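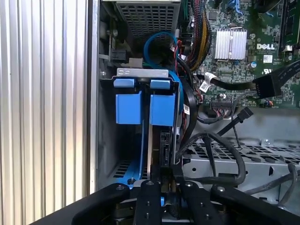
Demonstrating Hard Drive Removal by Hand Guiding

Skivmont Training Workshop, Operator Procedure

This procedure applies to operators who record demonstrations for the drive removal task. Operators must complete the introductory session with Wiroj Suksawat before recording.

Before you begin

Disconnect the computer from power and remove the side cover. Confirm that the wrist camera is sending a picture to the recording station. Move the gripper to the start position above the case and open the fingers fully.

Recording a demonstration

1. Start the recording and wait two seconds.
2. Guide the gripper down to the drive carrier at a slow, even speed. Keep the fingers parallel to the sides of the carrier.
3. Close the fingers gently. Stop if the carrier tilts.
4. Lift in line with the bay until the carrier is clear of the metal wall.
5. Set the carrier down, open the fingers and end the recording.
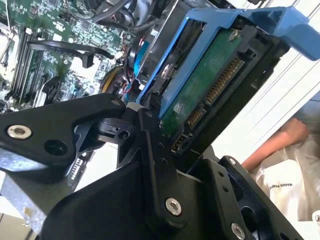 Contact with the electronics is the most common cause of a rejected demonstration. Hold the carrier by its plastic parts only. On the blue caddy used for this task, a fingertip pad may touch the lower end, but it must stay off the green circuit board and the gold-colored contacts on the exposed side of the drive. Keep your free hand away from the gripper joints.

Each operator records 17 demonstrations per session. Mark any failed attempt in the log and do not delete it. Questions about rejected recordings should be sent to Funmilayo Nwankwo.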